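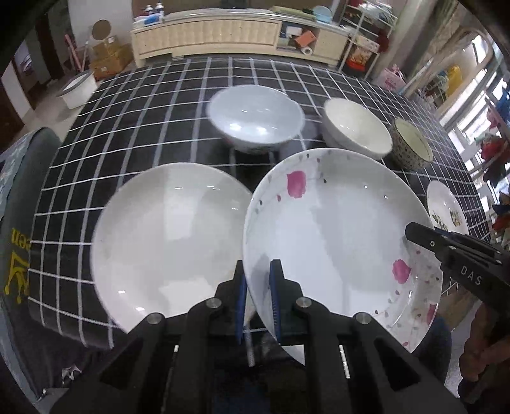 第2章 購入計画と予算の立て方

この章では、ハンドグリッパー一式をお買い求めになる前に決めておいていただきたいことを、順を追ってご案内します。機器が届いてから「作業台が足りない」「置く場所がない」と慌てるお客様が本当に多く、せっかくの新しい道具が箱のまま何週間も眠ってしまうのは、お届けする側としてもたいへん寂しいものです。お見積もりを取る前に、まず「何をつかむのか」を書き出してください。同じ食器でも、縁の薄い平たい大皿と、深さのある鉢とでは、指の入れ方も必要な開き幅も変わります。花びら模様の大皿の縁を、青いパッドの付いた二本の指の間に通し、反対側にももう一台を添えるような作業なら、予算表の「グリッパー」の欄は最初から二台で始めることになります。一台分で稟議を通してしまい、あとから追加でもう一度お願いに上がるのは、なかなか気の重いものですよね。

目次 | 前の章 | 次の章 | 用語集 | お問い合わせ

2.1 はじめる前に

お手元に次のものをご用意ください。お茶を一杯いれて、落ち着いてから取りかかっていただくくらいでちょうどよいと思います。

・Caltis ハンドグリッパーの構成表(本書の巻末に付いています)
・設置予定の部屋の簡単な見取り図。手描きで十分です
・扱う予定の品物を二、三点。できれば実物
・メジャー
・今年度と来年度の予算枠がわかる書類

注記:Caltis の構成表は、本体、指先パッド、固定具、予備ねじの四つに分かれています。見積書では本体とパッドが別の行になりますので、合計欄だけをご覧になると、パッドが入っていないことに気づきにくいかもしれません。

2.2 必要な台数を決める

1. 扱う品物を「片手で済むもの」と「両手が要るもの」に分けます。迷うものは、ひとまず両手のほうに入れておいてください。

2. 同時に作業する人数を書きます。交代で使う場合でも、引き継ぎの時間が重なるようでしたら、その分も人数に含めます。

3. 両手が要る作業が一つでもあれば、一人につき二台で計算します。片手の作業だけでしたら一人一台で結構です。

4. 最後に予備を一台足します。小規模な現場ではもったいなく感じられるかもしれませんが、点検に出しているあいだ仕事が止まってしまうことを思うと、やはり一台あると安心です。

注意:左右で世代の違う本体を組み合わせると、握ったときの重さの感覚がそろわず、腕が疲れやすくなります。買い足しのときは、必ず現在お使いの型番をお知らせください。

2.3 作業台と敷き布

作業台は、すでにお持ちの長机で間に合うことがほとんどです。新しく購入される場合は、奥行き 800 mm を目安になさってください。これより浅いと、皿を手前に、鉢を奥に、という並べ方をしたときに肘の逃げ場がなくなります。逆に深すぎる台では奥の品物に届かず、つい身を乗り出してしまいます。

1. 台の上に、実際に扱う品物を普段どおりに並べてみます。

2. 椅子に座った姿勢と立った姿勢の両方で、いちばん奥の品物に手を伸ばします。

3. 届きにくければ、台を替える前に並べ方を見直します。

4. 敷き布の寸法を測り、予算表に書き入れます。台の端から少し垂れるくらいの大きさが扱いやすいようです。

敷き布には、方眼入りの濃い色のものをおすすめしています。白い器が見分けやすく、元の位置に戻すときにも線が頼りになります。Frota の方眼クロスでしたら切り売りですので、無駄が出ません。ただ、洗うとわずかに縮みますから、長さには 40 mm の余裕を見てご注文ください。

注意:つやのある器を使う現場では、窓の向きもご確認ください。器の内側に光が強く映り込むと、縁の位置を見誤ることがあります。窓のそばしか場所が取れないときは、遮光カーテンの費用を設備費に入れておきましょう。あとから雑費で落とそうとすると、経理の方に説明するのがひと苦労です。

2.4 消耗品を見積もる

指先パッドは消耗品です。Caltis の標準パッドは 3000 回の把持を交換の目安としています。陶器のように硬くて滑りやすいものが中心でしたら、もう少し早めに見ておかれるとよいでしょう。

1. 一日の把持回数を見積もります。わからなければ、半日だけ正の字で数えてみてください。

2. 年間の稼働日数を掛け、3000 で割ります。端数は切り上げます。

3. 出た数に、グリッパーの台数を掛けます。ただし、一日の把持回数を現場全体で数えた場合は、この手順は飛ばしてください。二重に掛けてしまう間違いがいちばん多いところです。

4. パッドは左右一組での販売です。片側だけが傷んだ場合も、一組で交換します。

扱う品物そのものも、忘れずに消耗品に入れてください。食器は欠けるものです。高価な器をいきなり使わず、古道具市などで柄も形もまちまちの皿や鉢を集めておかれると、費用も抑えられ、練習の幅も広がります。

2.5 保管と設置の費用

意外に後回しにされるのが、しまう場所のことです。倉庫や物置と兼用の部屋に設置される場合は、棚を一段、グリッパー専用に空けていただくのがいちばん安上がりです。新しく棚を購入されるなら、Golluvon の浅型トレーが本体の形に合いますので、指先を下に向けずに寝かせて置けます。

注意:関節部に荷重がかかった状態で長く保管しないでください。ほかの箱を上に重ねるのも、どうかご遠慮ください。

2.6 発注の時期

ご注文からお届けまでは、通常 46 日をいただいております。年内に使い始めたいお客様は、11月に入る前にお申し込みいただけますと、検収や試運転まで慌てずに済みます。分割での納品もできますので、まず二台で始めて様子を見て、翌年度に残りを、という進め方も遠慮なくご相談ください。

1. 予算表の写しを一部取り、手元に残します。

2. 販売代理店 Cirnari に、台数、パッドの組数、設置場所の階数を伝えます。エレベーターの有無もお知らせいただけると助かります。

3. 見積書が届いたら、2.2 と 2.4 で出した数と突き合わせます。

4. 差があれば、発注書に署名なさる前にご連絡ください。

ご購入計画についてのご相談は、導入支援担当の Quentin Huet が承ります。まだ何も決まっていない段階でもかまいません。見取り図の写しを添えていただけると、お話が早く進みます。

本章改訂:2020年9月24日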